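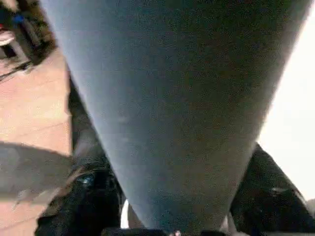

Wrist camera view, grey-blue cloth between the fingers.

Thread on the grasp checker we've been rewriting at Triveck. It's the bit of software that looks at the wrist camera after the fingers close and decides whether the arm is holding cloth, and if so how much of it.

The old version used finger width alone. If the fingers stopped before fully closed, we called it a hold. That works for a mug. With thin cloth the gap is so small that it sits inside the noise of the encoder, so the checker said "empty" on plenty of good grasps and the planner went back for a second go with the cloth already in hand.

Nattawut Wannasri suggested we stop asking the fingers and ask the picture. The new checker, called Mona, takes a single wrist image plus the finger width and gives back three numbers: held or not, how much of the view is cloth, and which way the cloth runs from the fingertips.

Look at the image at the top. The cloth is wide at the top of the view and narrows down to a point between the fingers. That taper is the most useful cue we have. Cloth lying behind the fingers without being gripped tends not to come to a point there.

It is also a hard view for everything else. The cloth fills most of the image, it's slightly soft, and there is no printing or visible seam to hang a feature on. Our old tracker wanted corners and would get next to nothing from this. The segmentation doesn't mind.

Two things in this view used to trip us up. One is the shadow on the floor to the left. It's grey and soft-edged, and the first model was happy to call grey patches like that cloth. The other is the right side, where the background is close to white and the edge of the cloth fades into it.

For shadows we added training pairs with the same floor, lit and unlit, labelled as floor both times. For bright backgrounds we lowered the exposure target on the wrist camera and left the rest alone. I tried a clever fix first and it was worse.

Numbers. The test set is 3,043 wrist images, none of them used in training. The old checker got 280 of them wrong. Mona gets 22 wrong. Most of those 22 are dark cloth against the black fingers, and I don't have a good answer for that yet.

Mona runs on the arm's own computer, after the close command and before the lift. If it says "not held", the planner opens, backs off and picks a new point. If it says "held" but the direction is odd, the planner lifts slowly and checks again at the top.

That second check is new and I'd recommend it to anyone doing this. The cloth hangs differently once it's off the surface, and one more image is cheap compared with a failed fold.

What it can't do: tell one layer from two. If the fingers catch both layers of a sleeve, Mona says "held" and is right, and then the fold goes wrong anyway. We're looking at finger current for that. Early plots are a mess.

Logging and replay live in Olvera, our in-house viewer. You can now step through a run and see the mask drawn over each wrist image with the planner's decision next to it. It has saved me more time than the model has.

Next job is moving the same checker to the second arm, which has a wider lens. I expect to redo the labels near the image edges. Aiming for June.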